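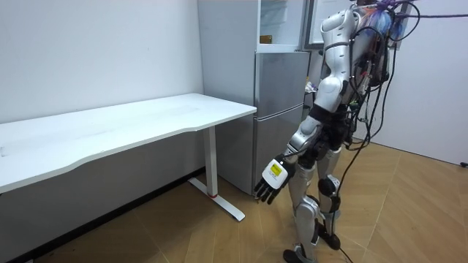

Fridge task, top compartment open, right hand down by the knee.

falurholm_dan
Write-up of our fridge runs. Same policy trained twice: once on 1,000 demos all done in one kitchen, once on 300 demos spread over 4 rooms with the furniture shoved about between goes. Tested both in a room neither had met. The 300 set won, and comfortably. I had money on the other one.

brurano
Nice, but you changed two things at once. Fewer demos AND more rooms. Where's the run with 300 from the single kitchen?

falurholm_dan
Queued. Hajnalka Sipos wanted it first, I wanted it last, and you can guess who's now writing apologetic emails.

gunia77
Not surprised by any of it. A thousand goes at one fridge teaches you one fridge. My nan's the same with her telly remote.

major_tom_cat
Is all that cabling over the shoulder in the training views as well? If the policy can see its own spaghetti it may be using it to work out where the arm is. Ours did, and then somebody tidied up.

falurholm_dan
Head camera only, and it catches a bit of purple at the top now and then. We haven't masked it. Fair point, annoyingly.

brurano
So that's two confounds.

anikobognar
I ran the scoring, so blame me for this bit. "Success" means the door ends up shut and the robot is still standing. We don't mark how hard it shuts. Some of those passes would have had the eggs out.

gunia77
Then I'd call it a door-slamming benchmark

anikobognar
I'd call it a first version. Gentle closing gets its own column next time, and I expect both numbers to drop.

major_tom_cat
Would still rather see the bad column than another clean video. Post the single-kitchen 300 when it's done?

falurholm_dan
Will do, June if the hip connectors behave. Masked cables too, before brurano finds a third.

brurano
Same person moved the furniture every time?

falurholm_dan
...yes.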